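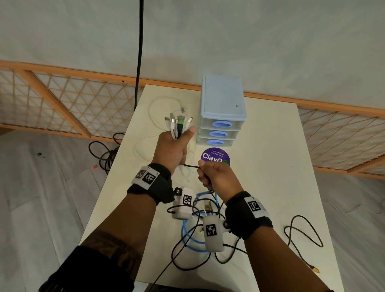 How much demonstration data does a home-built arm need before it can separate one cable from a tangle? In our shared workshop, 200 demonstrations were enough for single cables on a bare table, and the tangled case was still improving at 251.

### 3.2 Demonstrations of cable sorting

Figure 2 shows the task from the head viewpoint. The operator holds a bundle of charging cables upright in the left hand and pulls a thin black cable with the right. Each wrist strap carries a tag printed with square markers, and a small white device hangs beneath it. More cords lie tangled on the near half of the table.

**Figure 2.** Cable sorting by hand, with marker tags on both wrists.

Wrist pose is estimated from the tags in each video image and passed to Ralter, our retargeting script, which maps it to the two arms of the Viston build. Images in which neither tag is detected are dropped. Gaps shorter than 83 ms are filled by linear interpolation — longer gaps end the segment. After this step the set held 1,903 segments.

Finger motion is not tracked directly. The grip state is labeled by hand as open or closed, and a segment is kept only if both hands have a label throughout. This is coarse for thin cables, where the operator often slides the fingers along the cord without letting go. We return to this limit in Section 5.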